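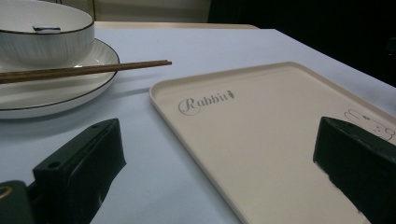 Packing and gear care for day walks: caves, tunnels and old workings

Posted Wednesday, February 7, 2018

Torches
Remove the batteries after every trip and store them separately. Wipe the contacts with a dry cotton bud. If there is green or white residue, use a drop of white vinegar, dry the contacts fully and leave the battery cap off overnight. Carry 2 torches per person, using the same battery size.

Boots
Knock off loose clay while it is dry, then brush the welt and tongue. Take the insoles out and stuff the boots with newspaper, changing it after 3 hours. Keep them away from heaters – direct heat cracks leather and softens sole glue.

Maps
Print at the scale you intend to use. Fold with the working area facing out and seal in a zip bag with the air pressed out. The Skorwood sheet has the old Drestport tramway on its northern margin, so print the adjoining sheet as well.

Day pack
Line the pack with a heavy garbage bag, twisted and tucked at the neck. Water goes against the back panel. A loaded pack of over 9 kilograms is too heavy for low tunnels; remove the spare layers first.

Rinsing grit from zips
Use lukewarm water and an old toothbrush, working from the closed end. Dry with the zip open, then run a candle stub along the teeth. Chih-ming Hung recommends beeswax for metal zips. Plain paraffin is adequate for nylon coil.

Filed under: Gear, Walking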